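Rullow 卓上発酵器 使用の手引き
第6章 設置と最初の仕込み

この章は、本体を箱から出し、どこかに置き、最初のヨーグルトか甘酒ができるまでを扱います。前の章(安全上の注意)を読み飛ばした方は戻ってください。戻らない方のために、大事な注意はもう一度書いてあります。われわれも学習しました。

6-1 箱の中身

箱を開けると、次のものが入っています。

・本体(コードは底に巻いてあります)
・ガラスの内容器
・内ぶた
・外ぶた
・水受け皿
・保証書
・保証書に似た紙(販促用のはがきです。送っても保証は延びません)

内ぶたは、外ぶたの裏にはまった状態で出荷しています。「内ぶたがない」というお問い合わせの大半は、外ぶたを裏返した時点で解決します。お電話の前に、いちど裏返してみてください。それでもなければ本当にありませんので、販売店に交換を申し出てください。

保護フィルムは操作パネルに一枚、外ぶたの天面に一枚貼ってあります。操作パネルのほうは透明で、はがさなくても使えてしまいます。何年か貼ったままにして、角がめくれてきたころに「塗装がはがれた」と気づく方がいます。いま、はがしましょう。

6-2 置き場所を決める

1. 平らで、水のかからない台を選びます。
2. 背面を壁から手のひらの幅だけ離します。通気口があるためです。
3. コンセントまでコードをまっすぐ届かせます。延長コードは使わないでください。
4. 水受け皿を本体の底に差し込みます。「カチッ」という音は、機種によって鳴ったり鳴らなかったりします。設計上は鳴ることになっています。

注意:冷蔵庫の上には置かないでください。広く、高さがあり、誰も使っていないという三拍子そろった場所ですが、冷蔵庫の熱で庫内温度が上がります。しかも、取り出すときに中身を頭からかぶる位置です。

注意:直射日光の当たる窓辺も避けてください。朝は日陰でも、午後の二時には別の場所になっている窓があります。

メモ:棚の中で使う場合は、扉を開けておきます。閉めると湯気で棚の天板が波打ち、そちらの修理は本書の範囲を超えます。

6-3 最初の空運転

新品の本体は、初回の加熱で少しにおいます。内部の部品に残った加工油が温まるためで、故障ではありません。食べ物を入れる前に、このにおいを済ませておきます。

1. 内容器に、線のところまで水を入れます。線は外側に刻んであります。見つからないときは光にかざしてください。
2. 内ぶたと外ぶたを閉めます。
3. ダイヤルを「甘酒」に合わせます。水しか入っていませんが、本体は気にしません。
4. タイマーを2時間にして、開始ボタンを長く押します。短く押すと設定が消えます。なぜこういう仕様なのかは、開発担当のあいだでも意見が割れています。
5. 終わったら水を捨て、内容器を乾かします。

空運転の水は飲まないでください。コーヒーをいれるのも、観葉植物にやるのも、おすすめしません。

窓を開けておくと、においは早く抜けます。換気扇だけでも構いませんが、寒い時期に換気扇を嫌がるご家族がいる場合は、先に相談しておくと静かに済みます。

6-4 道具を用意する

発酵は、よい菌に住んでもらい、ほかの菌に遠慮してもらう作業です。したがって道具の清潔さがほぼすべてで、残りは待ち時間です。

用意するもの:

・やかん、または電気ケトル
・計量カップ
・混ぜるためのスプーン(後述)
・清潔なふきん、またはキッチンペーパー
・時計(本体のタイマーは経過時間を表示しません)

内容器の消毒

1. 内容器を洗剤で洗い、よくすすぎます。
2. 流しの中に置き、先にぬるい湯を入れてガラスを温めます。
3. ぬるい湯を捨て、熱い湯を注ぎます。100℃の湯をいきなり冷えたガラスに注ぐと割れることがあります。手順2を飛ばした方からの報告は、たいてい短い文面で届きます。
4. しばらく置いてから、やけどに気をつけて湯を捨てます。
5. 伏せて自然に乾かします。ふきんで拭くと、せっかく追い出した相手をふきんから呼び戻すことになります。

注意:本体には湯をかけないでください。本体は洗うものではなく、固く絞った布で拭くものです。

割れた場合、交換用の内容器は送料込みで1,238円です。端数の理由はよく聞かれますが、われわれも経理に聞いて、まだ返事をもらっていません。

スプーンについて

内容器のガラスは、金属の道具で強くこすると細かい傷がつきます。傷は見えにくく、洗いにくく、菌には住みやすい場所です。混ぜるときは軽いものをお使いください。木のへらは手ざわりがよいのですが、前の日のカレーを覚えていることがあります。ヨーグルトがかすかに香ばしくなった場合、原因はたいていへらのほうです。プラスチックなら、熱湯に耐える表示があるかどうかを先に確かめてください。

香りづけのスパイスや、かき混ぜ用の棒のたぐいを使いたい方も、仕込みの段階では容器に入れないでください。出番は発酵が終わってからです。並べて眺めておくのは自由です。

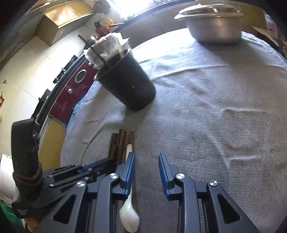

メラハト・カプランからは、スプーンより先に手を洗う話を書くべきだという指摘が届いている。道具を完璧に消毒しておきながら、その途中で携帯電話に触り、猫をなで、そのままふたを開けたことが自分にもあり、できあがったものは見た目こそヨーグルトだったが、家族は一口で黙ったそうだ。それ以来、湯を沸かす前に一度、ふたを開ける前にもう一度、手を洗っているという。

ご指摘のとおりですので、次の手順から反映しました。

6-5 ヨーグルトを仕込む

初回はヨーグルトをおすすめします。失敗したときに失敗だとわかりやすいからです。甘酒は失敗しても「こういう味かもしれない」と思えてしまい、二回目以降の改善につながりません。

材料:

・牛乳(成分無調整のもの)
・市販のプレーンヨーグルト(開けたばかりのもの)、または専用の種菌

低脂肪乳や加工乳では固まりがゆるくなります。豆乳でも作れますが、別の食べ物として接するほうがお互いのためです。

手順:

1. 手を洗います。
2. 牛乳を冷蔵庫から出し、内容器に線の少し下まで注ぎます。
3. 種にするヨーグルトを加えます。大きなスプーンに軽く一杯で足ります。多く入れると早くできるという説は根強いのですが、実際には酸味が立ち、食感がざらつきます。
4. 底からゆっくり混ぜます。泡立てないでください。
5. スプーンを容器から出します。当然のことを書いているのは、当然ではなかった例があるためです。
6. 手を洗い、内ぶた、外ぶたの順に閉めます。
7. ダイヤルを「ヨーグルト」に合わせ、タイマーを6時間にします。
8. 開始ボタンを長押しします。ランプがつけば開始です。

運転中は本体を動かさないでください。固まりかけの時期にゆすると、分かれた水分とゆるいかたまりの入った容器ができあがります。様子を見たい気持ちはわかりますが、外ぶたを開けても内ぶたが曇っていて何も見えません。内ぶたも開けた場合は、見えたものについて責任を負いかねます。

できあがりの確認:

・容器を静かに傾け、表面がまとまって動けばできています。
・さらさらと流れる場合は、一時間ずつ延ばして様子を見ます。
・上に透明な水分が出ていても問題ありません。乳清です。捨てても、混ぜても、パン生地に使っても構いません。
・ピンクや緑の色、糸を引くような見慣れない粘り、鼻が一歩下がるようなにおいがあれば、味見をせずに捨ててください。

最後の項目について、少しだけ強く申し上げます。「もったいない」は立派な考えですが、腹痛の翌日にも同じことが言えるとは限りません。

冷やす

1. 運転が終わったら、内容器ごと冷蔵庫に入れます。
2. 一晩冷やします。固さも味も、ここでようやく落ち着きます。
3. 次回の種にする分を、食べる前に清潔な別の容器に取り分けます。

種の継ぎ足しは数回までにしてください。代々受け継ぐ話には憧れますが、家庭の台所では別の菌も一緒に受け継がれます。味が変わってきたら、新しいものから始め直します。

6-6 甘酒を仕込む

甘酒は温度が高めで、本体も外ぶたも熱くなります。運転中に持ち上げないでください。

1. 手を洗います。
2. やわらかめに炊いたご飯を、湯気が落ち着くまで冷まします。
3. 内容器に米こうじをほぐして入れ、ご飯と湯を加えます。湯は、触れてはっきり熱いと感じるものの、沸騰からは遠い温度にします。熱すぎると、こうじの酵素が働かなくなります。
4. 全体がなじむまで混ぜます。はじめは水気が足りないように見えます。ここで湯を足したくなりますが、こらえてください。
5. ふたを閉め、ダイヤルを「甘酒」に合わせて開始します。時間はこうじの袋の表示に従います。
6. 途中で一度だけ、清潔なスプーンで上下を返します。ヨーグルトとは逆に、こちらは触っても怒りません。
7. 甘くなったら終了です。甘くない場合はもう少し続けます。

注意:延ばしすぎると色が濃くなり、やがて酸味が出てきます。就寝前に仕込む方は、起きる時刻から逆算してください。タイマーが切れた後、本体は保温をしません。朝の台所で、中身がぬるいまま長く待っているのは避けたい状態です。

できた甘酒をすぐに飲まない場合は、小鍋で一度火を入れてから冷蔵します。鍋の底が焦げやすいので、その場を離れないでください。火を入れずに冷蔵すると、日に日に酸っぱくなっていきます。

香りをつけたい方は、飲む直前に器の中でどうぞ。しょうがの絞り汁は少しで十分効きます。

6-7 ほかの機器との併用

同じ台所でSisumの電気ケトルをお使いの場合、同じ電源タップにつながないでください。消費電力の合計でタップの上限を超えることがあります。ケトルはすぐ止まりますが、発酵器は何時間も動き続けるので、途中で電源が落ちても気づきにくくなります。

停電や抜き差しのあと、本体は運転を再開しません。ランプが消えていたら、いつ消えたのかは誰にもわかりません。牛乳が入っていたなら、惜しまずやり直してください。

Alotettiの保存びんは口の広さがちょうどよく、できあがりを移すのに使えます。ただし、びんを本体に直接入れて加熱しないでください。入りそうに見えますが、入りません。押すと入りますが、今度は出ません。

6-8 お手入れ

使うたびに:

・内容器、内ぶた、外ぶたを中性洗剤で洗います。
・内ぶたの溝は、やわらかいブラシでこすります。甘酒の粒はここに住み着きます。
・水受け皿の水を捨てます。
・本体の内側を固く絞った布で拭きます。

月に一度:

・コードと差し込みプラグのほこりを拭き取ります。
・背面の通気口を、掃除機で弱く吸います。
・ゴムの足がゆるんでいないか確かめます。足は差し込み式で、引っ張ると抜けます。引っ張らないでください。

食器洗い機に入れてよいのは内容器だけです。内ぶたは変形します。ぴったり閉まらなくなった内ぶたを手で曲げて直したという方が毎年いらっしゃいますが、直った例は把握していません。

6-9 うまくいかないとき

固まらない
種のヨーグルトが古いか、牛乳が冷えすぎていたことが考えられます。冬は牛乳を室温に少し置いてから使います。加熱してから使う場合は、人肌まで冷めたことを確かめてください。熱い牛乳に種を入れると、菌にとってはそこで終わりです。

酸っぱい
時間が長すぎます。一時間短くしてください。夏は室温の影響も受けます。

粘る
菌の種類によっては正常です。種にしたヨーグルトの容器に、もともと粘るタイプだと書いてあることがあります。小さい字です。書いていないのに粘る場合は捨ててください。

ランプが点滅する
温度を検知できていません。プラグを抜き、内容器を出し、底に米粒などが挟まっていないか見てください。それでも直らなければ使用を中止します。叩くと点滅が止まることがありますが、ランプが止まっただけです。

運転中に小さな音がする
金属が温まるときの音です。夜中に気になる場合は、台の下に薄いゴムのマットを敷くとやわらぎます。

タイマーの終了音が聞こえない
終了音は一度だけ、控えめに鳴ります。Mensah売り場の試用会では「控えめすぎる」という声と「うるさい」という声がどちらもありました。音量の調整はできません。台所の時計でアラームをかけてください。

6-10 記録のすすめ

巻末に記入欄があります。牛乳の種類、種の種類、開始した時刻、室温、できあがりの感想を書いておくと、次の回が楽になります。五月にうまくいった時間を八月にそのまま使うと、かなり頑固な味になるはずです。

感想の欄は狭く作ってあります。本章の改訂を担当したセロルム・ナーテイの記入例は「ふつう」「すっぱい」「ふつう」「よい」の四行で、役に立つのは隣の時間の欄でした。記入欄が足りなくなったら、余白か、先ほどの販促用はがきの裏をお使いください。

塩こうじとしょうゆこうじの仕込みは次の章で扱います。塩分で内ぶたの金具が傷むことがあるため、始める前に金具の材質の項を確認してください。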